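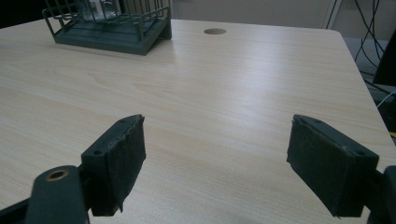 Bridal > Care and Storage > Garment Boxes and Bags > Dramard Long-Term Gown Box

Print this page | E-mail this page

Dramard Long-Term Gown Box, Full Length

The Dramard full-length box is a rigid, lidded storage box for a single wedding dress, with or without a separate underskirt. It is made from acid-free, lignin-free corrugated board with a buffered outer face and an unbuffered inner face. The unbuffered inner face allows the box to be used for silk and wool as well as cotton, linen and polyester. No adhesive is used in the assembly. The base and lid fold up from flat sheets and lock with tabs at the four corners.

The box ships flat with tissue, one cotton liner and a printed folding guide. It does not include a window. Boxes with a clear panel in the lid are listed separately under Display and Presentation.

Sizes

Standard: 30 x 18 x 8 inches. Suitable for sheath, column and most A-line dresses without a train or with a sweep train.

Large: 36 x 20 x 10 inches. Suitable for A-line and fit-and-flare dresses with a chapel train, and for dresses with a boned bodice.

Extra large: 42 x 22 x 12 inches. Suitable for ball gowns with several layers of tulle, and for cathedral trains. This size ships in two cartons.

Measurements are internal. Add half an inch to each horizontal dimension for the outside of the lid. Choose by volume of skirt first and by length second. A slim dress with a long train will generally fit the Large, while a floor-length gown with six or more layers of net may not. If the lid has to be pressed down to close, the box is too small and the folds will set under the pressure.

What is in the carton

- Base and lid, flat
- 2 packs of unbuffered tissue, 20 x 30 inch sheets
- Washed, unbleached cotton liner, cut to overhang the base on all sides
- Cotton tying tape
- Four blank identification cards, acid-free
- Folding guide

The tissue supplied is enough for a dress of moderate fullness. Heavily structured bodices, bustles and large sleeves need more. Additional tissue is sold by the pack and by the ream.

Before packing

The dress should be cleaned before it goes into the box. Sugar stains from wine, cake and soft drinks are often clear when fresh and turn brown over a period of months, so a dress that looks clean may still need treatment. Tell the cleaner where spills happened, including any that have left no mark. The hem should be checked separately, as grass and road dirt are handled differently from food.

Let the dress air for a full day after it comes back from the cleaner. Remove the plastic cover at once and discard it. Take out pins, safety pins, foam bust forms and any removable pads. Foam breaks down with age and can stick to the lining. Covered buttons with metal shanks may be left in place, but wrap each group in a strip of tissue so that it does not rest on the fabric next to it.

Wash and dry your hands before handling. Cotton gloves may be used, but they catch on beadwork and on open lace, and clean bare hands are preferred for those areas.

Packing

1. Set up the base on a flat surface with clear space on all sides. Lay the liner in the base with the overhang even.
2. Crumple tissue into soft rolls and fill the bodice until it holds its shape. Do not pack it tight. Fill sleeves the same way.
3. Lay the skirt in first, train at the bottom, placing a roll of tissue inside every fold. Avoid sharp creases.
4. Bring the bodice over so that it lies face up on top of the skirt, with flat sheets of tissue between the two. Beaded sections must not touch net or satin.
5. Fold the liner over the dress. Tie loosely with tape if the box is going to be moved.
6. Fit the lid. Complete a card and place it in the slot on the short end.

Veils should be rolled around a tissue core and laid along one side, or stored in the Dramard accessory box. Shoes, belts with metal clasps and dried flowers should not share a box with the dress.

Storage conditions

Keep the box flat, indoors, off the floor and away from outside walls. A closet shelf or the space under a bed in a heated room is suitable. Attics, basements and garages are not. Relative humidity near 50 percent is satisfactory, and steady conditions matter more than an exact figure. The box is not sealed and should not be taped shut or wrapped in plastic.

Open the box once a year, check for marks or insects, and refold along different lines with the same tissue or new tissue. Replace any tissue that has yellowed.

Load and stacking

Two boxes of the same size may be stacked. The lid is not rated for other loads. Board weight is 800 grams per square meter on all three sizes.

Options

Ivard liner – heavier cotton sateen liner, same cut, for dresses with a large amount of metallic thread or beading.

Hedegaard tray – removable inner tray that sits above the skirt and carries the bodice separately. Fits the Large and Extra Large only. Reduces usable depth by 2 inches.

Tissue ream – 200 sheets, unbuffered, 20 x 30 inches.

Ordering

Boxes leave our Cadinthorpe warehouse within three working days. The Standard and Large ship by regular parcel service. The Extra Large is charged as an oversize item, and the rate is shown in the cart before payment.

Unused boxes may be returned within 30 days if they are still flat. Boxes that have been folded up cannot be resold and are not accepted back unless faulty. Bridal shops and dry cleaners can order unprinted boxes by the pallet – please ask for the trade sheet, which lists pack quantities and minimum orders.

The previous version with stapled corners was discontinued in February. Replacement lids for that version remain available while stock lasts and are not interchangeable with the current base.

Specifications last revised August 2026.

Print this page | E-mail this page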